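Looking after paperbacks at home: which tips are worth the bother

Posted by Eilidh Pollock, February 23, 2021

I read a lot of novels and I review a fair few of them, so people assume I must have a system for keeping them. I have shelves and a duster. But the advice that goes round on book care is so confident, and so much of it sold alongside a product, that I spent January trying the usual suggestions on my own copies.

Freezing musty books. The claim is that a night in the freezer takes the smell out. I bagged up an old family saga, 528 pages of it, and left it in for 2 nights. It came out cold and smelling of attic. Freezing may well deal with insects, but I had none to test it on. An open tub of bicarbonate of soda in a lidded box with the book stood on end did more, though it took 11 days and I'd call the result fair.

Dryer sheets between the pages. No. You get a book that smells of laundry on top of the mustiness, and I don't much like the thought of what rubs off on the paper.

Sticky labels from charity shops. A hairdryer on low, held well back, then peel slowly from one corner. This works on glossy covers. On matt ones I have lifted the print along with the label more than once, and I now leave them be. Torquil Dunbar wrote in to swear by lighter fluid. He may have steadier hands than mine, and it wants an open window and no flames.

Cracked spines. Every list tells you to "break in" a thick paperback by pressing down a few pages at a time from each end. I did it properly with one copy and not at all with another of the same novel. After reading both I couldn't tell you which was which.

Book covers in clear film. Fine for children's books and anything that lives in a bag. The Jemus rolls are dear and the Clondstead ones bubble if you hurry. For a novel you will read once and pass on, I can't see the point.

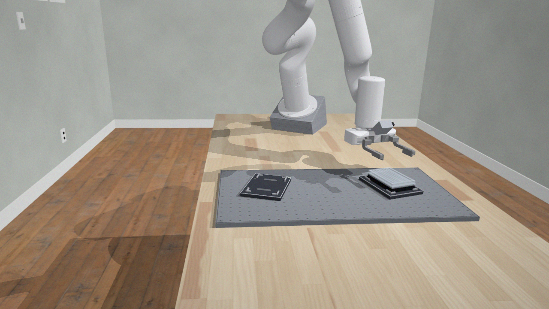
Robot arm over a long wooden table, with a ribbed plate held in one of the fixtures.

Shelving by a radiator. Here the usual advice is right. The row above mine in the Moffat house has yellowed and the glue has gone brittle, while the same publisher's books across the room are sound. Move them — or move the chair and keep the warm spot for yourself.

Next month I'll try the cleaning putty that Grudodham sells for dusty page edges. I expect it to be bread dough at six times the price.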